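Lamero students want a robot arm to learn tidying by watching. Doubts remain

Posted 13 January 2020

The robotics club at Lamero College is heading into the Purkar student challenge with a plan that sounds simple. Members pick up household things with hand-held grippers, a camera on the gripper records what happens, and a robot arm is meant to learn the movements from the recordings. The club calls the project Ondieki. Its page on the college site promises "a helper that learns the way we do."

That is a large promise for an after-school club, and a visit to its open evening did not settle whether it can be kept.

The club has 2899 recordings so far. Each is short and covers one small job: lift a pouch off a bed, move a box, put a bottle back in a tub. Students do them at home on their own furniture, in whatever light comes through the window. Club lead Ruben Aerts, who is in his final year, said the mess is on purpose.

"If we only film on a clean table in the lab, the arm only knows a clean table," he said. "My bedroom is not a clean table."

Fair enough. But the arm at the open evening was working on a clean table. It was given 20 tries at picking up a soft pencil case and setting it down in a tray. It managed nine. On four of the misses it closed its fingers on air well to one side of the case, waited, and then carried nothing to the tray with great care. The small crowd of parents clapped anyway.

Asked why the demonstration wasn't run on a bed or a couch, as in the recordings, Aerts said the arm is bolted to its bench and the bench does not leave the room. He said the club had talked about bringing in a mattress and dropped the idea when it wouldn't go up the stairs.

Gwenaël Le Goff, the technology teacher who supervises the project, was more careful than the web page. She said she had asked twice for the "learns the way we do" line to come down.

"They are proud of it and they should be," she said. "What they have is a lot of recordings and an arm that sometimes copies them. I would like the page to say that."

She also pointed out something the club's display left off. Of the recordings made before the holidays, 900 have not been checked by anyone. Students are supposed to watch each one through and throw out those where the item is dropped, the hand wanders off or the grippers block the camera's view of the thing being picked up. It is dull work, and the list of people willing to do it is a good deal shorter than the list of people willing to record. Unchecked recordings went into the version of the program shown to parents. Whether that explains the empty trips to the tray, she couldn't say.

There is a question of money as well. Tramach, a local machine shop, paid for the arm's bench and guard rail and has its name on both. The club would not say what the rest of the equipment cost or how it was paid for. Aerts said those figures will be in the Purkar entry, which has to list them. The entry is due at the end of January, so we will find out then.

Nor is it clear how the judges will treat the recordings. Purkar's rules ask that the work be "the team's own," and the club says every recording was made by a member. It also says siblings and at least one grandfather had a turn when members were short of time. Le Goff said she has written to the organizers to ask if that counts and had no answer by the time we went to press. If family recordings are ruled out, somebody will have to go back and work out which ones they are. The file names do not say who was holding the grippers.

One Grade 10 member showed us how a recording is made, and it is harder than it looks. The grip has to be squeezed slowly. Lift too fast and the item swings. Soft things are the worst, she said, because they fold where you don't expect them to, and a pouch that stood up nicely for one take will slump for the next. She does 37 in a sitting and then her hand gets sore. She thought the arm would be "pretty good by spring" but would not bet her lunch money on it.

We asked what would count as success. The club's answer was a place in the Purkar final. Le Goff's answer was a written test, done the same way each time, with items the arm has never been shown. No such test has been run. The pencil case used at the open evening appears in the recordings, along with others much like it, so the nine good tries tell us little about how the arm would do with a stranger's things. Aerts agreed with this when it was put to him and said a proper test was on the list — below the poster and the team shirts, by the look of the whiteboard.

None of this means the students are wasting their time. Several of them could explain, without notes, why a recording made in hard sunlight might confuse a program that had mostly seen evening lamps. One had worked out that the arm did worse whenever a parent stood behind the table, and had the numbers to back it up. That was the most convincing thing on show, and it was written in pencil on a sheet taped inside a cupboard door.

The college has been less restrained. Its newsletter described Ondieki as "home help of the future" and said the arm "can already tidy a room." It can't. It can move a pencil case a short way along a bench a bit less than half the time. The newsletter office told us the wording came from the club's own page and that a correction was "possible."

The next open evening is set for after the entry goes in. Le Goff said the checking will be finished first if she has to sit through the recordings herself. Aerts said he will bring something the arm hasn't seen, and that visitors can bring things too, provided they are small, soft and not breakable. Until then, members will go on recording at home after class.
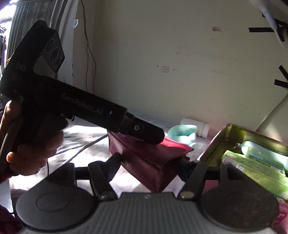
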